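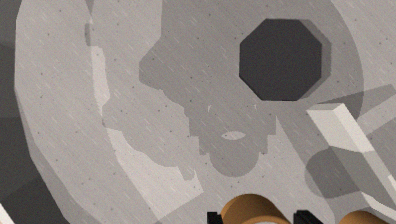
Gray areas print much darker than on screen after PDF export

Trovdale Community > Documents and Printing > Solved

I lay out handouts in Grevero 2 and export them to PDF. Text prints fine. Pictures with a lot of light or mid gray come out much too dark on our Endau office laser, and fine speckle in a pale gray surface merges into one flat tone. The same PDF looks correct on screen in Marti and in the browser.

What I have tried so far:

Toner save on and off. No difference.
Monitor brightness lowered. The screen gets closer to the print, but that doesn't fix the print.
Printing from the browser instead of Marti. Slightly lighter, still wrong.
Exporting pages as PNG and printing those. Correct grays, but the text edges are soft.

The source pictures are 16-bit PNG files. Scale is set to 100% in the print dialog. Is this a color profile problem or a driver problem?

2 answers
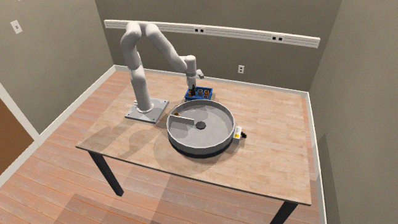 2 min read

Accepted answer

Probably the profile. A grayscale image with no embedded profile gets whatever the export preset assigns. If the preset assigns a dot gain profile and the printer driver then applies its own compensation, the correction is applied twice and the midtones drop. White and solid black are hardly affected, and for that reason your text looks normal. Most PDF viewers honor the assigned profile on screen, so you won't see the error there.

Check in this order:

1. Open the export dialog and look under Output. If Convert grays is on, turn it off.
2. Convert the pictures to sRGB before placing them, and embed the profile. Going down to 8 bits per channel at this stage is fine for a laser printer.
3. In the driver, set color handling to either the application or the printer. Do not leave both active.
4. Print one page with a gray step wedge on it. The steps should be evenly spaced. If the dark half runs together, the double correction is still there.

The lost speckle is partly a separate issue. A laser builds gray from a halftone screen, and detail smaller than a screen cell is averaged out. Choose the finest screen the driver offers. On some models this is labeled Detail or Graphics.

Your PNG test fits this. Exporting to PNG flattens everything to sRGB and skips the gray conversion. It also rasterizes the type, hence the soft edges.

Second answer

Had this on a different printer. Updating the driver fixed it for me, no idea what changed. Also check that you are on the right paper type, ours was set to heavy and everything printed dark.

Comment from the original poster: Step 1 did it. Convert grays was on in the preset. The wedge is even now. Speckle is still weak on the normal screen, better on Detail.

Was this page helpful? Yes / No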